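New at Mundgate: pick your own renewal month

Hi all, quick one from me at the Mundgate front desk! Starting in May, you can choose which month your home policy renews. I've been asking for this for 3 years, so yes, I'm a little excited.

So many of you told me your renewal lands right on top of property taxes or back-to-school shopping (mine too - it's awful). Now you just call or stop in, give us the month you want, and Nayara Lacerda in billing works out the difference. If you're with Flolenden, the switch is free. Pongsiri charges a $6 change fee, and they'll add it to your next bill.

We tried it with 81 households over the winter and I only had to redo one of them, which was my own. Auto policies stay as they are for now. Tsung-han Wei is still talking to the carriers about those.

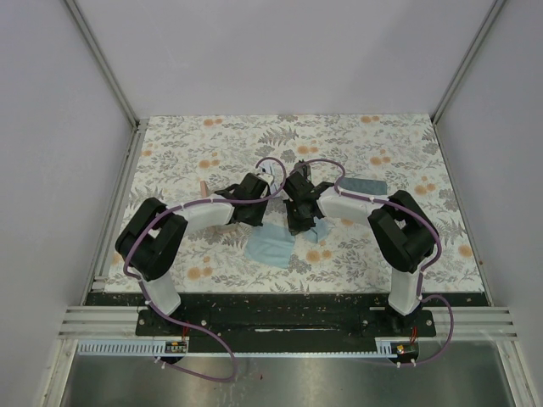

Two robot arms over a floral mat.

Phones open at 8:30 and I'm usually the one who picks up, so say hi!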